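In defence of the ugly table

My sister wants the marble-look tables gone. Both of them. Says they look like a fish and chip shop from 1985 and she's not wrong, but I want to argue the point while the kettle's on.

Everyone I know is buying pale timber now. Baltazar Mendoza down the road paid a fortune for an oiled one, and you can't put a mug on it. Coasters. Placemats. A little felt square for the salt. His kids eat tea on the back step so they don't get in strife. What's the furniture for then?

A table should be something you can drop a bowl on. That's it, that's the test. Dough, tomato sauce, school glue, the dog's worming tablet crushed up in mince. Wipe, done, next.

And pattern hides things. Plain white benchtops are a con, every crumb shows up like a crime. A busy top with streaks all through it forgives you. I've left toast crumbs from breakfast till teatime and had visitors compliment me on how tidy I keep the place.

Same goes for bowls by the way. Stainless steel, always. We had 5 ceramic mixing bowls from a wedding and there's one left, chipped. The steel one has been dropped down the back steps and it still holds a salad. Not pretty in the magazine sense. Don't care. Guadalupe Espinoza gave me a lecture at the school fete about how food deserves a beautiful vessel, and then served her potato salad out of an ice cream tub, so.

The other thing is size. People go for one huge table that seats 18 and use it twice a year. Get two small square ones. Push them together at Christmas, pull them apart in March when you're sick of eachother. One for eating, one for the jigsaw. You can shift them on your own without doing your back in, and if one gets wrecked you've still got its mate.

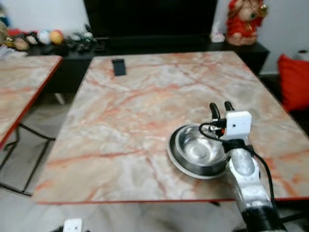 Do you need a cloth on a marble-look top? Only if you like washing cloths; a damp sponge and a bit of dish soap does the job on an ordinary weeknight.

I'll give the timber people this much, their tables sound nicer. Put a steel bowl down on ours before 7 in the morning and the whole house knows. And pink is a hard colour to match, I've given up, the curtains just have to cope.

But my sister can have her oak at her own place. Ours stay put. Red edges and all. She's coming Sunday, she can bring the dip, and I wont be getting out any coasters for it.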